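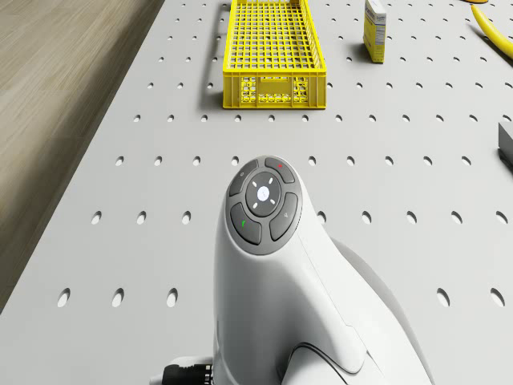

Zitley two-finger gripper, with wrist control pad

We've been putting the Zitley through its paces in the simulator since November, and it's a lovely thing to work with! The control pad sits right up on the wrist: four curved buttons wrapped around a centre dial, with a glowing white one in the middle.

Our bench is a pegboard table in light grey, set out with household bits and pieces (yellow basket, banana, mug, boxes), the same layout we used for the Stakulby.

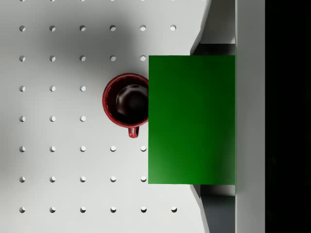
Jaruwan Kaewkla

Tall boxes are my favourite test. With the green one between the fingers and the red mug hard up beside it, you find out fast how much room a gripper needs. I've set up 32 starting layouts so far and the Cirnstead fingers are next on my list.

Item no. 439
Fingers: 2
Scene files: included, ask for the Chareonsuk set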